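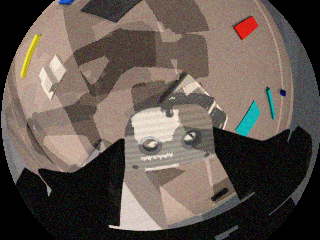 Prikero is a list of English color words as they were printed in old trade catalogs, with one plain word given beside each of them. The catalogs were selling paint, wool and wallpaper, and they almost never said only "yellow". A slim bar like the yellow one lying at a slant on the upper left would be easy for our list, and it gets the plain word "yellow" at once. The tabletop under it is more difficult. A pale color between beige and pink has several names in the catalogs, and two readers do not always put them under the same plain word.

Version

Released 27/06/2020. The next release is planned for September.

Sources

gurnley: the Gurnley paint catalog of 1913, complete, with the price supplement
dosetti: wool cards from the Dosetti mill, undated, 30 cards in total
meng: wallpaper lists from the Meng shop, only the pages which were still readable

Files

colors.csv is the main table. notes.txt has longer remarks on single words. The folder "old" keeps the first spelling of words that I corrected later. Please do not use it for new work.

Columns in colors.csv

name: the color word as printed, in small letters
source: gurnley, dosetti or meng
plain: the plain word
sure: yes or no
page: page or card number, empty if it was not printed

The plain column accepts 15 words and nothing else. If a name did not fit well, I chose the nearest word and wrote "no" under sure.

Known problems

The wool cards have faded. For them I trusted the printed name more than the thread, so "plain" may surprise you when you hold the card in your hand.

In the Gurnley catalog 8 names appear twice with different prices. Both rows are kept.

"Drab" was a normal trade name at that time and it covers browns and grays. I would be glad to hear from somebody who knows its use in wallpaper.

How to read the file

The encoding is UTF-8 and the separator is a semicolon. Some spreadsheet programs expect a comma and will show everything in one column.

Use

Free for teaching and research. Please write "Prikero color list" and the version date when you use it.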